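Gamage open day: cloth handling notes and data card

Status: incomplete, and likely to stay that way unless Grolov releases the rest of the logs
Covers: one afternoon session in April, the Kudach two-arm cell
Does not cover: the conveyor demo, the talks, anything shown after 4 p.m.

What is in this folder

notes.txt - what I wrote down while standing at the cell
stills/ - pictures from the cell, a wide view and two from the grippers
claims.csv - statements made on the posters and in the spoken introduction, one per row
questions.txt - what I asked, with replies where there were any

Why I bothered

The Gamage open day is pitched at laundries, uniform hire outfits and repair shops. I advise a few small ones on equipment. Twice now a client has come back from a day like this wanting to sign something, and both times I had nothing on paper to argue with. So I went myself and kept a record.

The poster beside the cell said the Kudach arms can sort and fold mixed garments "at working pace". I couldn't find anyone who would put a number on working pace. The handout says 200 garments were used to train the system. It doesn't say how many were shirts, how many were the same shirt in different colours, or whether any had been through a commercial dryer.

The demonstration

Sessions were supposed to start every 12 minutes. The cell has an arm on each side of a wood-patterned floor panel, with pale walls on three sides. Visitors were allowed to look but not to hand over their own garments. I asked twice. I'd call that the most useful thing I learned all day.

Watch the cloth and ignore the arms. Arms always look competent. What matters to a laundry is whether the gripper takes hold of one layer or two, and whether it takes hold where the software thinks it does. The gripper views are better for judging that than the wide one, which mostly tells you how tidy the cell is. 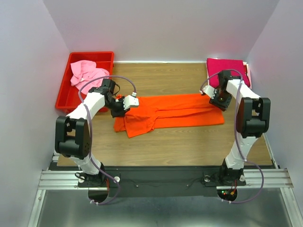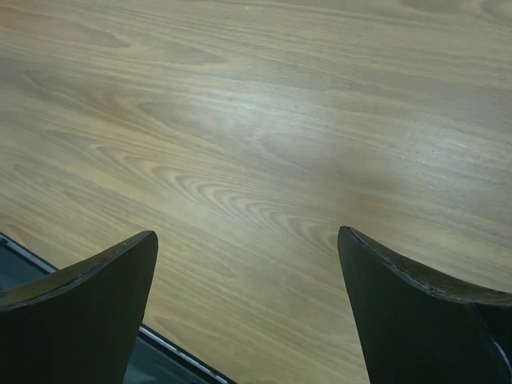
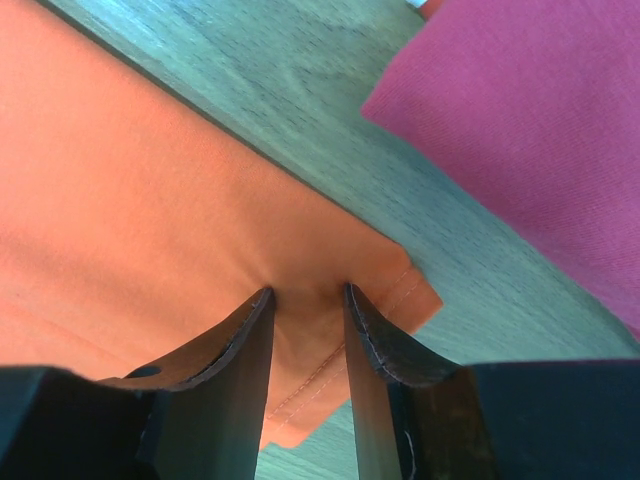
Compiled by the author of the Umeck equipment notes
Independent adviser, small laundries and garment repair

Reading the stills

The wide view has the orange garment spread across the middle, with the left gripper pinching its bunched end and the other resting on the flatter part. I still couldn't tell you with confidence whether it's a top or a pair of trousers. If the fold plan depends on knowing, I'd like to see how the software decides.

The open-fingers still has nothing in the grip, only tabletop behind. I kept it for the surface. Plain, smooth and evenly lit apart from a patch of glare is a long way from a sorting bench at the end of a shift.

The close view of the orange cloth is the one I'd show a client. The fingertips have a fold pinched beside a stitched hem corner. That's a sensible place to take hold, and I'll give them credit for it. Look at the pads too. They're scuffed along the upper edges, and I have no figure for how long a set lasts or what a replacement costs. Both belong in any quote.

Claims I could not check

- Recovery after a dropped garment. It was described in the introduction and I have no record of it from my session.
- "No operator needed." A staff member stood within reach of the stop button the entire time I was there.
- Ability to handle wet loads. The answer was that this is "on the roadmap". Treat as no.
- Training on 200 garments. Plausible, but the list isn't public. Requested from Grolov, no reply so far.

Known problems with this record

I stood on the left side of the cell and my notes favour that arm. The stills aren't in any known order, so don't use them to work out timing or success rate. I had no access to force readings, arm positions or the instructions the system was running on. A single afternoon in somebody else's cell, with somebody else's choice of clothes, is thin evidence in either direction.

Suggested use

Fine for preparing questions before a sales meeting. Fine for showing staff what the equipment looks like up close. Please don't cite it as a test of the Kudach arms, and please don't crop the stills into marketing for or against them.

If you go to the next one

Take 5 of your own garments and ask to have them put in, even if you expect to be refused. Include something with a zip and something badly creased. Write down the wording of the refusal. Ask who resets the clothes between sessions and how long that takes, as that labour isn't on the poster either.

Changes

v2 - split claims.csv out of the notes, fixed spelling of Kudach throughout
v1 - first copy, typed up the same evening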